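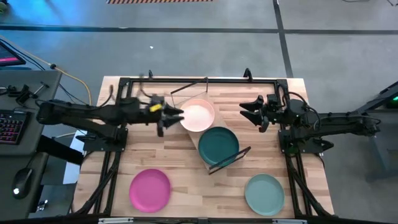 WEKVILLE, 7th May - Delimell today opened its teaching service for two-arm robots to small and medium companies. A customer can now send an everyday task to the Delimell workshop, where a trained operator guides the robot arms by remote control and records every movement. The first task in the catalog is putting plates into a dish rack, and the operators practice it with plates of different colors, from bright magenta to dark teal-green, on a wooden worktable between the two arms. The recordings are then used to train the customer's own robot.

The service was tested from February with Pesonen, a supplier of kitchen equipment in Castby. In this period the operators recorded 249 demonstrations of the plate task. A new operator needed over 63 minutes of practice before the first recording was accepted.

"Our customers know their work very well, but they do not write programs," the company said. "With remote control they can show the task, and this is enough to begin."

Each order includes two visits to the workshop, so that the customer can try the controls personally - no earlier experience with robots is required. Delimell delivers the recordings together with a short written report on the mistakes that were removed.

Orders are accepted from companies in Wekville and Castby. Other towns will follow later this year.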